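Newsroom tools notebook, Wed 27 December

Contributor announcements: what we print and what we check

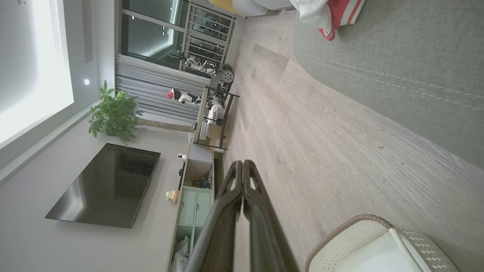 Quiet week, so I went back over the August batch, the one Veronica keeps saying we should write up properly. The question was simple enough. When a broadcaster signs a new commentator and sends out a release, how much of our story is the release?

Material: 261 published items from the regional titles that take the Rorkbridge feed, each matched against the announcement it came from. All of them are hirings, contributor deals or presenter moves. I left out departures, which get written differently (shorter, and usually after five in the afternoon).

Matching was done with Jurčo, Eduard's text comparison script. It looks for runs of eight words or more that appear in both. I don't fully trust it. It counts a job title as a match, and some of these job titles are eight words long by themselves. Eduard Dvořáček says he fixed that in the current version. I ran it on the Astunard appointment and it still flagged "senior vice president of news programming and audience strategy", so no, he hasn't. Took those out by hand.

Results, such as they are. Only 39 of the items contained a sentence from anybody who wasn't quoted in the release. That is lower than I'd have guessed and I went through the low scorers again to be sure. Same number. Three of them mentioned money, and in each case the figure came from an older story with no sign that anyone had asked again.

Nearly everything else is the two-quote pattern. Executive is delighted, new signing is grateful. We swap "said" for "added" in the second one and call it edited.

Veronica's view is that readers skip the quotes anyway, so the copying does no harm. I don't buy it. If they skip them, why do we give them half the story? She also thinks the audience numbers settle it, because these pieces do better than council coverage. The Cirnolitz piece had 963 page views on its first day, which she brought up twice. I looked at where those came from and a good part was the broadcaster's own newsletter linking to us. We wrote up their announcement and they sent their people to read it. I wouldn't call that an audience, and I'd want the newsletter traffic stripped out before anybody puts the figure on a slide.

Things I haven't been able to show:

- That the stories with outside voices are any better. A few are plainly worse. One rang a former colleague who said he hadn't watched the programme in years, and printed that.
- That it has got worse over time. Everyone in the office says so. We have one month of data. August is also when half the desk is away, so it may be the worst month to pick for this, and I said so when we picked it.
- That the short releases get more work put into them. Looked promising on the first pass, then vanished once I took out the duplicates.

Duplicates are a nuisance in general. The same item turns up under different headlines on sister sites and Jurčo treats each as new. The 261 is after removing them, but I did it by headline and first paragraph, and a rewritten intro would get past me. Eduard, if you're reading, a check on the body text would help more than another chart.

Asked Veronica Manole whether the desk would accept a line at the foot saying the quotes came from a statement. She said readers can tell. I asked how we know that. No answer yet, and I don't think there's a study behind it.

To do:
Rerun with the job titles excluded in the script instead of by hand.
Get a second month, preferably one with people at their desks.
Read the 39 properly and note who was phoned and what they were asked.
Find out whether "multi-year" in these releases ever comes with a number of years. I haven't seen one so far.

Files are in the shared folder under the August heading. Don't use the first spreadsheet, the totals row is wrong and I've left it there only so I can find where it went wrong.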